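ステッドリー迎賓事務局(公式)
公式晩餐の運営に関するお知らせ 全9件

1/9
ステッドリー迎賓事務局です。5月30日にフェラーノ館で開催いたしました、グラルトゥンポート市代表団歓迎晩餐会の献立と運営について、お問い合わせを多数頂戴しております。本スレッドにて順にご報告申し上げます。

2/9 出席者について
出席者は双方の代表団および随行員を合わせて70名でした。席次は両市の儀典担当による事前協議で決定し、主賓卓のほかは代表団ごとに分けず、混成の配置といたしました。通訳は各卓に配しております。

3/9 献立について
前菜は焼き茄子と胡桃の冷製、続いて白いんげん豆のスープ、主菜は鱸の香草蒸しをお出ししました。肉類を召し上がらない方には、主菜として南瓜と麦の包み焼きをご用意しました。グラルトゥンポート側のご希望により、前菜とスープはすべて植物性の食材のみで調理しております。

4/9 食事制限への対応
事前にお届けのあった食事上のご要望は25件でした。宗教上の戒律、アレルギー、医師の指示によるものを区分し、厨房と給仕の双方で同一の一覧表を用いて確認を行いました。当日の追加のお申し出にも対応いたしましたが、次回以降は招待状の返信時にお知らせくださいますようお願い申し上げます。

5/9 飲料について
乾杯には酒類のほか、ざくろの果汁を炭酸水で割ったものを同じ形の杯でお出ししました。杯の外見から中身の別が分からないようにする取り扱いは、当事務局の内規に基づくものです。食後はミントの茶とコーヒーからお選びいただきました。冷たい飲み物に用いる氷は、飲用水から館内で製氷しております。

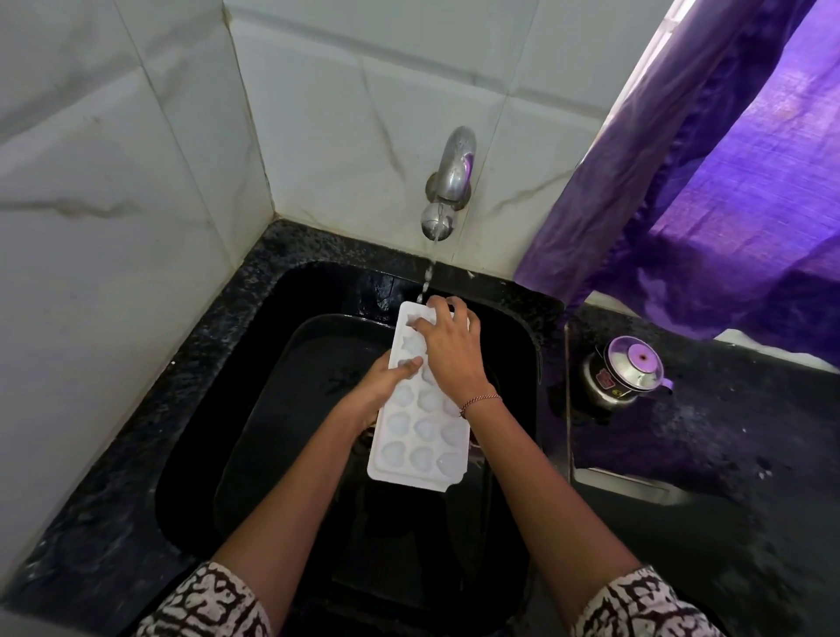

6/9 調理の委託先について
調理および給仕は、入札により選定した株式会社ヤミーンに委託しました。契約には献立の試作と試食会2回が含まれております。1回目の試食会では主菜の塩味が強いとの意見があり、2回目までに調味を改めました。グラルトゥンポート側の儀典担当にも2回目にご同席いただき、献立の最終確認を得ております。

7/9 食材の調達
野菜と豆類は、ステッドリー市内の生産者から優先して調達しました。鱸はグラルトゥンポートの漁港から取り寄せたもので、両市の産品を一つの献立に取り入れたいという先方のご提案によるものです。なお、メニューカードの初稿において鱸の産地表記に誤りがありましたが、印刷前に訂正済みです。

8/9 贈答品と余剰食品
両市代表の間で、陶製の菓子皿と蜂蜜の詰め合わせが交換されました。いずれも公式贈答品として登録し、フェラーノ館の展示室に収蔵いたします。会場にお出ししなかったパンと焼き菓子は、所定の衛生基準を確認のうえ、市内の食料支援窓口に引き渡しました。お料理の持ち帰りはお断りしておりますので、ご了承ください。

9/9 費用の公表とお問い合わせ
晩餐会に要した費用は、委託費、食材費、会場費に区分し、精算の完了後に当事務局の掲示板および公式サイトで公表いたします。個々の出席者がどのような食事上の要望を届け出られたかについては、お答えいたしかねます。献立の調理法に関するご質問は、書面にて受け付けております。あて先は、フェラーノ館内、ステッドリー迎賓事務局、献立担当です。

【補足】
3/9の包み焼きについて、乳製品の使用の有無をお尋ねいただきました。生地、具材ともに乳製品は使用しておりません。生地には菜種油を用いております。

【補足】
メニューカードの閲覧をご希望の方は、フェラーノ館の受付までお申し出ください。両市の言語で併記したものを備え付けております。部数に限りがあるため、お渡しはできません。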